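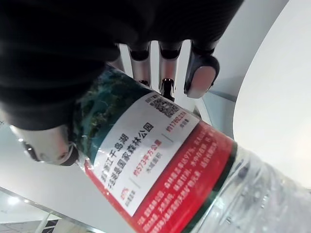 December, late, kitchen table. The budget is due in two days and I have spent the evening moving the same line up and down a spreadsheet as though it would get cheaper if it got tired.

The line is the second hand. We have one hand. It came on the quote from Prumetti with the arm, the controller and a wall bracket that fits no wall I have ever met, and at the time everyone agreed one hand was plenty. People get by with one hand. Then the requirements came back from the packing floor and half of them begin with "hold the box open while."

So a second hand. Prumetti wants the same again plus a "pairing fee," which I read three times. I wrote back asking what was being paired. They sent a brochure.

Bråten will do a plain two-jaw gripper for so little money that I assumed a decimal had slipped. It opens and it closes. I have a soft spot for it, the way you have a soft spot for a good stapler. My boss looked at the picture and said it seemed a bit agricultural. He has never had to buy replacement fingertips.

I have had to buy replacement fingertips. They come in packs of 10 and the price per pack is 293, before shipping, and shipping is its own little novel. I put in for 70 packs over the life of the thing and finance wrote "typo?" in the margin. It was a typo. It should have been seven. I changed it and lost all the moral high ground I'd been saving up since the spring, when I was right about the compressor.

The thing about fingers is they are where all the money goes and where all the wear goes, and the sales sheets talk about neither. They talk about degrees of freedom. I now say "degrees of freedom" at dinner. I said it about the dishwasher rack.

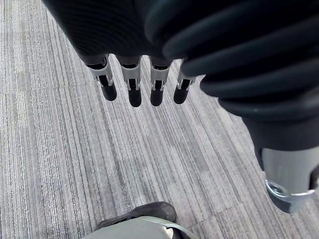 What I can't work out is how to budget for the hours. The purchase price is a number, fine, you type it in. But there are the mornings somebody stands next to it waiting for it to find its zero, and the afternoons somebody else explains to visitors that no, it doesn't shake hands, it's not insured for that. I had a row called "standing around" and took it out, then put it back as "commissioning support." Same row. It looks very respectable now and I expect it will sail through.

Redcombe, who are supposed to be our integrator, sent over their own estimate this afternoon at ten to five, which is when all estimates arrive. They have us down for 484 hours. I asked what the last four were for. No reply yet. I imagine a man with a clipboard staying on to turn off the lights.

They also want a safety fence. I want a safety fence too, I'm not a monster, but theirs costs more than my car and mine has a heater. I have asked if we can reuse the one from the old palletizer. There was a long pause on the phone and then the word "technically," and I have written that down as a yes with a question mark.

Spent a while on the lease option. Zellau will lease you everything, hands included, and swap out anything that fails, and at the end of four years you own a folder of invoices. On paper it comes out worse. On paper I also don't have to find out what a thumb costs. I asked Prumetti in the fall and they said thumbs were "price on request," so I requested, and they asked which side. I'm still waiting on both sides.

There's the covers, too. I forgot the covers until after supper. Gloves, sleeves, whatever we end up calling them — the floor is dusty and grit gets into joints, and any warranty I've ever read stops short of dust. Added a line. Took the money for it out of "training," which I feel bad about, but we trained everybody on the last machine and they all still hit it with a mop handle when it sticks. It does unstick.

Where I've landed, as of twenty past eleven: one good hand on the arm we've got, one Bråten gripper for the box-holding, spare tips, covers, the old fence with its question mark. Lease nothing. Leave the second proper hand as a placeholder for next year with a comment saying "subject to results," so that if the results are bad I was cautious and if they're good I was planning ahead.

Tomorrow: call Redcombe about the four hours. Find out if the bracket can go back. Ask whether the Bråten comes in a color other than orange, for the boss. Buy milk.

Recent entries
The wall bracket, continued
Three quotes and a headache
Why I was right about the compressor
Parking, again
Soup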